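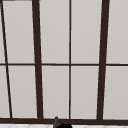
Dark brown bars, two rows of panes.

Plusside window film, the frosted kind. 9 June 2022

Bought 2 rolls for the rental. Ground floor, street side, people walk right past the sink. Didn't want curtains again, the last ones went moldy by July.

Putting it up: spray bottle, drop of dish soap, squeegee. Go heavy on the water, more than the leaflet says. First pane took me forever and I still got a crease in one corner. After that fine. Elsa Miettinen next door lent me a proper blade and that made the biggest differance of anything, the little plastic scraper in the box is junk. Trim after it's stuck down, not before.

Light is good. Kitchen is maybe a bit dimmer in the evening, can live with it. Can't see in during the day, checked from the sidewalk. At night with the lamp on you get shapes, so if it's for a bathroom maybe double it up or get a blind too.

Complaints. Backing paper has grid lines but they're off by a hair so measure yourself. Roll smells like a new shower curtain, gone after 5 days. Edges lifted on the pane over the kettle, stuck it back down with soapy water, holding so far.

Tried the Gusico one in the bedroom last year, cheaper, left glue all over when I peeled it. Pulled a test strip of this one after 16 days and it came off clean. No idea what a hot summer does to it.

Shipping slow, tube arrived dented, film was ok. Would buy agian. Four stars, one off for the scraper.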